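About us

Firkadby Repair & Pack – home of the Firkadby Sheet

Who we are

Small shop, one big room, lots of tables. We take in soft goods that still have life in them – covers, cushions, padding, straps, odd bits of foam – sort them, fix what can be fixed, and pack them back out. Also put out a little printed newsletter, the Firkadby Sheet. This page is mostly lifted from it so if the numbering looks odd thats why.

Started in a garage with a sewing machine and a borrowed cutting mat. First month we turned around 22 parcels and thought that was a lot. Last year it was 3,000. Same way of working, more shelf space.

What we do

Parcels come in at the front. Opened, tipped out, sorted by hand. Fabric with fabric, foam with foam, small stuff in tubs if there's a tub free. Mending goes to the back. Clean and whole goes straight to packing. Anything beyond saving gets cut down for stuffing or patch pieces, and the cardboard gets used again until it won't hold a shape.

We repair:
Seat pads and cushion covers
Bag linings and straps
Padded sleeves and wraps
Pet beds (washed first please!!)
Costume pieces, fake fur included

We don't do leather, tents, or anything with a motor. Electric blankets – no, sorry, please stop sending them.

The room

Most days the sorting table is buried by lunch and clear again by closing, then buried again. Blue and gray foam and fabric this time of year, last spring it was all curtains. One open box on the folding stand so you can drop things in without bending down, best thing we ever bought for the packing side. Tape lives on the desk. Tape is supposed to live on the desk.
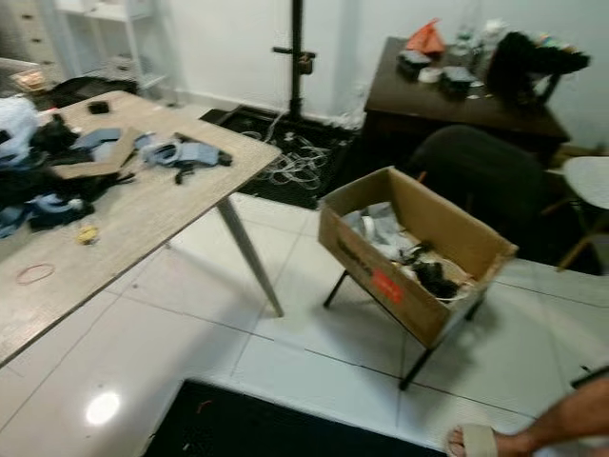
The Firkadby Sheet, Vol. 4, p. 22

The floor is white tile, picked for one reason – you can find a dropped pin on it. Everything else in the room got here second hand or from a closing sale. Shelving with drawers along the back, chairs that don't match, cardboard wherever there's a flat spot. We did try labeling every drawer once. Lasted till September.

Rubber bands are kept. All of them. If you find one on the table it goes on the doorknob with the others.

How a job goes

Fill in the form, get a number, write the number on the box in big letters. Not on the tape, it peels. We email when it arrives and again with a price. Say yes and it goes in line. Say no and we send it back, you pay the return postage only.

Most jobs are back out the door in 4 working days. Zippers take longer. Foam cut to shape takes longer too, we order the thick stuff from Falcão and they send when they send.

Thread and webbing come from Prilex. Black, gray, navy and natural always in stock, other colors ask first.

Why the name

Firkadby was the name of the street the garage was on, or how it was spelled on the one sign anyway. We moved, kept the name. There was already a printed stack of labels.

The Sheet

Comes out when there's enough to fill it. Mending tips, what's on the spares shelf, a page of letters. 493 households get it on paper, folded into their parcel or mailed. If you want it, tick the box on the form. Free. Back numbers on request but Vol. 1 is gone, we only have the one copy and its taped to the wall.

Sending us things

Pack soft items flat if you can
One job per box, or bag them seperately inside
Empty the pockets
Keep a photo of what you sent
No loose needles

Drop off is fine too. Ring the bell, wait a bit, ring again. Somebody is in from 9 am, packing table stops at 4 pm so the day's boxes can make the van. Anything later than that goes out with the next lot.

Work with us

We take on extra hands before the holidays. Sewing helps but sorting is where you'd start – if you can fold, lift a full box and keep the mending pile away from the packing pile, write to us. Short note is fine. Tell us which hours you can do.

Contact

Use the form on the Contact page, or write on the back of your packing slip and send it in with the box. We do read them.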